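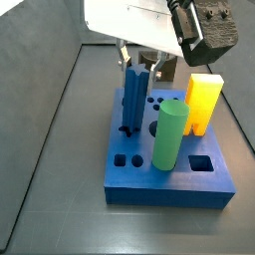
Notes from the shape-sorter table, July 2024

I have promised to write more often on this blog, and then I spent all spring with a toy for small children. So the post is about the toy. For readers who are new: I work with a small team on a project called Kukska, where we try to teach a robot arm to put shapes into holes. We do not program the movements. We collect examples, many of them, and a learning system tries to copy what it finds inside.

The toy is a blue block with holes in the top. The blue star is my favorite piece and also my enemy. When the star is in the gripper and its foot is at the star-shaped hole, everything looks almost finished to a visitor. For me it is the place where the work begins. A cylinder can turn around its own axis as much as it wants and the round hole does not care. The star has points, and the points must agree with the hole.

How we collect

One example for us is one complete try. It starts with the arm away from the toy and it ends when the piece is down and the fingers are open. A person moves a hand controller and the arm follows. At the same time we save the camera pictures, the positions of the joints, and the opening of the gripper. We call this one episode. The plan for this round is 2000 episodes, and in the plan the word "good" stands before the word "episodes", in my own handwriting, which I have regretted many times.

In the beginning I thought that a good episode is a fast and beautiful one. I practiced at home with a game controller to have calm hands. My first set had 144 episodes with the star, all very smooth, and I was proud of them. We trained on this set and the arm learned to be smooth also. It came down with great confidence next to the hole and pushed. It did not know what to do after this, and how could it? In my set there was not one case where the piece landed on the edge and somebody had to correct it.

After that we changed the rules. Now the operator must sometimes begin from a bad place on purpose. The piece comes down a little to the side, or turned too much, and then the operator repairs it slowly. The repair stays in the recording. I was against this idea for a week, I must admit, as it felt like writing spelling mistakes into a dictionary. But the next training was better with the star, and I stopped complaining.

What stands on the toy

In many episodes we leave other pieces standing on the blue top while the arm is working with one. A green cylinder in the front, a yellow-orange block at the back corner, and the star going down on its own side. It makes the work harder for the operator, who has to come down between them with the gripper and not touch. We do this for a simple reason. A clean top taught the arm that the only tall thing it can see is the piece it is holding. When we put a second tall thing on the top, the arm became confused and went to it like a moth goes to a lamp.

The places of the other pieces are changed after every episode. I wrote a small program that tells the operator where to stand them, and the operators hate it a little. People say they put things randomly, but they do not. When I looked at the older recordings, the cylinder was nearly always near the front, where the hand reaches easily. A learning system is very good at finding out such habits, much better than I am.

The yellow-orange block has its own problem. It lets light through and it seems to glow, and in the evening recordings its color moves so much that our simple piece detector gives it another name. I kept the evening recordings. If the arm must work only in one kind of light, then I have taught it the lamp and not the block.

About throwing away

The hardest part of my job now is deleting. I look at each episode at double speed, and I mark it as keep, repair, or out. Out is for episodes where the recording stopped too early, or the cameras lost their common time, or the operator was looking at the telephone (we can see it in the movement, believe me). Yesterday I put 42 episodes out before lunch. All had the same fault: the gripper opening was saved with a delay, so in the data the fingers let go of the star after it was already down and alone. For a human eye this is nothing. For the arm it is a lesson in holding on too long.

I write the cause next to each deleted episode. In the first months I only deleted, and later I could not remember if we had a bad cable or a bad day. A short note is enough, "finger delay, morning, station 2". With such notes we found that nearly all of the delay came from one station, and we could put the good part of the round back to work on the other one.

We also write down who was operating, only as a letter. Every operator has a style. One comes from high above and straight down. Another one goes low and slides the foot of the piece over the top until it finds the hole. Both are correct, but if they are mixed without balance, the arm begins in one style and changes its mind in the middle, and then it hangs in the air and trembles. Our answer is to have enough of both for each shape. I do not know yet if it is the right answer.

Next

The round should be complete in October. After this I want to try the small round holes, which I have avoided until now with many polite excuses. The star is still at the top of my list, and tomorrow I begin with the episodes where it arrives turned by half a point, the ones where the operator has to feel the edge and wait a moment before pushing. If you collect similar data and you have a good way to record force without a very expensive sensor, please write me in the comments.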